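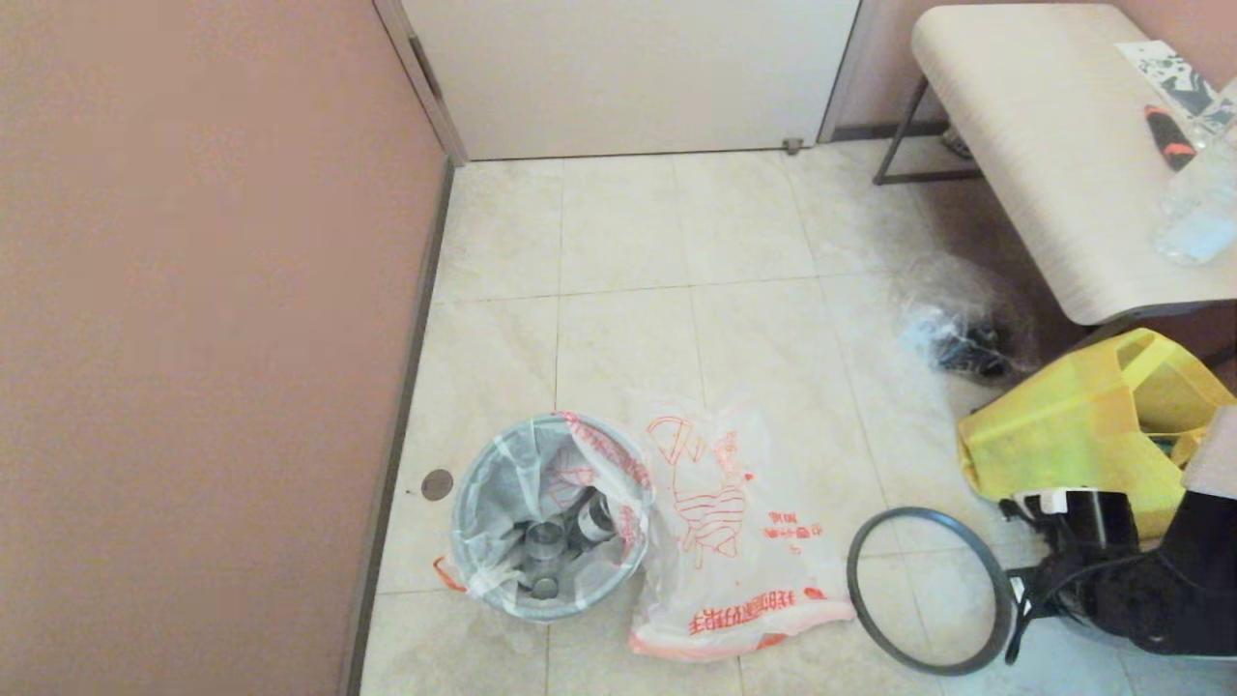 Pink wall and tiled floor by the white door, Rurley Hall.

Rurley Hall Community Sewing and Repair Project
Progress report to the Jitaru Fund, second period
Prepared by Nyokabi Simiyu, project lead

1. Summary

The project has run its weekly sessions through the whole period apart from the fortnight when the hall boiler was out of use. Attendance has grown, mostly through people bringing a neighbour or a relative. Spending is slightly under budget. One part of the plan, the evening course in Veltport, has been delayed and we are asking to move its start to March.

2. Sessions at Rurley

The afternoon session is full most weeks. People bring curtains to shorten, school trousers with worn knees, zips, and coats with torn linings. Coats took up more time than we had planned for. A lining can take two visits, and we now ask people to leave the coat with us between sessions if they can manage without it.

The beginners' course finished with seven learners completing all the units. Three of them have asked to go on to pattern cutting. Yareli Espinoza taught the course and has rewritten the handouts, which were too long and assumed that people already knew the names of the machine parts. The new ones are in larger type with one task to a page.

We had expected more interest in machine embroidery. Only a few people came to the taster and we will not repeat it in the next period. The money set aside for embroidery thread has gone on denim needles and heavier thread for workwear.

3. Machines

Four of the machines bought with the first payment are in regular use. A fifth had a faulty foot pedal on delivery and was replaced by the supplier, Irex, although this took nearly 5 weeks. Ezequiel Barrera services the machines at the end of each month and keeps the log. The overlocker needs new blades, to be paid for from the maintenance line.

4. Veltport

The course at Veltport was due to start in this period. The room we had agreed to use was let to another group, and the second choice has stairs and no lift, so we turned it down. Cempaka Manurung has since found a ground-floor room at the old library, free from 6 pm, at the same hourly rate. The booking is agreed in principle and we are waiting for the written terms. Eleven people on the waiting list have been told about the delay and two have moved to the Rurley sessions.

5. Money

Rent and tutor fees are in line with the budget. Materials are over because of the price of lining fabric. Travel is well under, as there have been no trips to Veltport yet. We ask that the unspent travel money be carried forward. Gumaro Ponce has checked the figures against the bank statements, and the full table is sent separately.

6. Next period

Start the Veltport course, subject to your agreement on the new date.
Run a short pattern-cutting course at Rurley.
Hold a curtain and bedding day before the summer break.
Replace the overlocker blades.

We would be grateful for a reply on the date change before we sign for the library room.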